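Moving the desk out of the back bedroom

November 10, 2021

We finally moved the desk. It had been in the back bedroom for 9 years, under the window that faces the neighbor's garage, and I had gotten used to working with a lamp on at noon. In October I started carrying my laptop to the kitchen after lunch, and by the end of the month I wasn't going back at all.

The front room gets sun until four or so. The trouble was the bookcase, which took up the only wall long enough. Efa Samuel came over on her day off and helped me empty it. There were over 2000 photos in the bottom two shelves, still in the envelopes from the drugstore, and we lost most of the morning to those. Half of them are from the cabin at Fallurwood, the summer the well went bad and we hauled water from town in milk jugs.

The bookcase came apart in four pieces. It now stands in the hall, where it sticks out more than I would like, but you can get past it with a laundry basket if you turn sideways.

I measured the desk twice and the doorway once. The legs had to come off. Two of the bolts were stripped and I ended up driving to Dellau for new ones, and they only sell them in bags. If you need bolts, I have bolts.

Behind the drawers I found a library card from Allar, a key that fits nothing in this house, and a birthday card I never mailed. I kept the key.

I haven't put much back on the desk. The old one had a cup of dead pens, a stapler with no staples, and a pile of mail that I moved from side to side. Most of that went out with the trash.

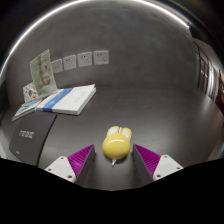 Little yellow fellow with the ears.

The outlet is on the wrong side, so the cord runs along the baseboard for now. I also need a shade for the afternoons, when the sun gets right onto the screen. Efa has an old one she isn't using and is going to look for the brackets.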